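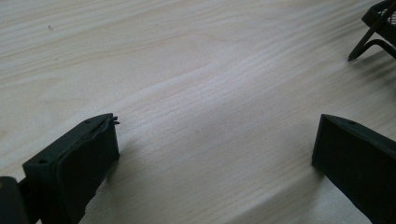 2 min read

Drilthorpe Library Service will open its new reading rooms on the upper floor of the Tuhiwai Building in April, bringing the local history collection and the general lending stock under one roof.

The move follows a two-year program of repairs to the building, which has served in turn as a grain exchange, a savings bank and a records office. The rooms will offer seating for 400 readers, along with a separate quiet area for those consulting maps, parish registers and bound newspapers. The main entrance will remain on the north side, with step-free access from the courtyard.

A total of 2623 items from the local history collection have been cataloged again ahead of the opening. The oldest is a rent book dated 1714, which records payments made by tenants along the river and has not been available to the public since the former branch closed. It may be consulted by appointment and under staff supervision.

"Readers have asked us for many years to bring these papers back into the town center," said Hervé Baudry, head of the library service. "We are pleased to be able to do so, and to keep the rooms open into the evening for people who work during the day."
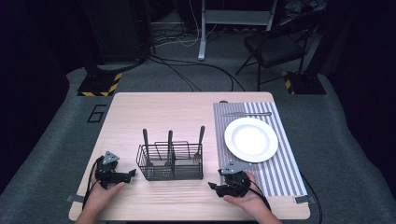 Opening hours will be extended to 8 p.m. on two evenings a week during the first six months. The service will review attendance at the end of that period before setting a permanent schedule. Requests for stored material should be placed by noon for collection the same afternoon. Requests received later will be filled the next working day.

Existing library cards will remain valid and do not need to be replaced. New readers may register at the front desk with proof of address. Visitors who live outside the district may apply for a day ticket, free of charge, which allows use of the reading rooms but not borrowing.

The Zoletau Street branch will continue to lend books until the end of the month before the opening. Its children's section will transfer last, and story sessions will be held there as usual until the branch closes. Almost 2000 children's titles are included in the transfer. Items on loan from Zoletau Street may be returned to any branch in the district.

Readers with reservations will be contacted by letter or email if their collection point changes. Those who prefer to collect from another branch should inform staff before the transfer begins. Online renewals will be unavailable overnight while records are moved to the new system, and no fines will be charged for items due during that time.

Group visits to the new rooms may be booked through the front desk at Zoletau Street until it closes, and at the Tuhiwai Building after that.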